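Two seats, one big sort-out: Kereama hall chairs get their turn

I went along to the Kereama hall in June expecting to stay for a cup of tea and ended up staying until gone four, because it was chair day and I am apparently incapable of watching other people move furniture without joining in.

If you've been to anything at the hall in the last few years you'll know the problem. We have chairs. We have a great many chairs! Some came with the building, some came from the old Plevach tea rooms when they shut, and a fair few were left behind by clubs that have long since moved on or folded. They don't match, they don't stack with each other, and whoever sets up for the quiz night always ends up with at least one person sitting a good bit lower than everybody else at the table (it has been me, twice).

So Trudy Tomoana, who took over the bookings in the spring, decided the lot had to be sorted before the summer programme starts. The plan is that 30 good chairs stay in the main room, the ones worth mending go to the workshop at Horard, and the rest will be offered to anyone who can take them away.

"I just want to be able to put out a row that looks like a row," she told me, while sitting on something with a very definite lean.

The sorting itself is simple enough. Each chair gets pulled out, sat on, tipped up and looked at underneath. If it rocks, it goes to the left of the stage. If the padding has gone, it goes to the right. If it's fine it gets a wipe and goes back by the windows. I was given a cloth and a bucket and told to get on with it, and I rather enjoyed myself, although my knees had opinions by the end.

The black ones caused the most discussion. There are round seats and there are square ones with the corners softened off, and people feel surprisingly strongly about which is better. The round-seat camp says they tuck in under the small tables and you can swivel your knees out without catching yourself on a corner. The square-seat camp (I'm in it) says there is simply more to sit on, and that after two hours of a parish history talk you want all the seat you can get. We put one of each next to each other and people had a go on both, and I'm sorry to report that it settled nothing at all. Both kinds are staying for now.

Money came up, as it does. The hall fund stands at £2,065 after the plant sale, and a full new matching set was quoted at £3,046, delivered from the supplier in Sarnilmont. That's a gap, and Trudy would sooner see the fund go on the guttering over the side door, so mending is the way forward this year. Horard will do the wobbly legs and the loose screws for the price of the parts, and they've said they can have the first batch back before the dance class returns.

A few other bits while I'm here. The folding table with the bad hinge has finally gone. The key to the side cupboard has been found, inside the side cupboard, which had been unlocked the whole time. And please, if you borrow chairs for a party at home, put your name in the book by the kitchen hatch. Four are out at the moment and the book is blank for all of them. No telling off, we'd just like them home!

Anyone who fancies a chair for the shed, the porch or a teenager's bedroom can come and look at the spare ones from ten in the morning. There's no set price but the tin will be on the table. Bring something to tie down your boot if you have a small car, as the legs stick out more than you'd think, and come round by the car park side because the front step is being repaired.

The next sort-out is the crockery. I've already been told to bring my own tea towel.

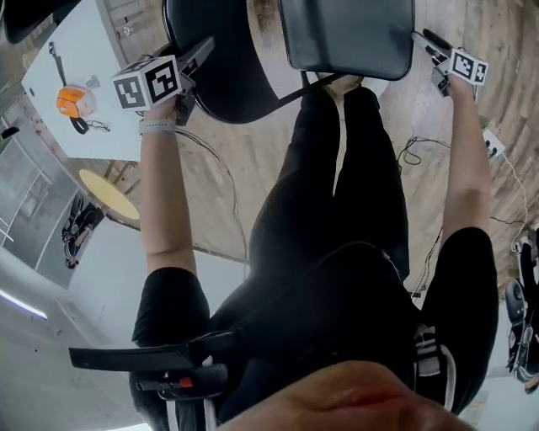 Round or square? The black seats side by side on the wood-patterned floor.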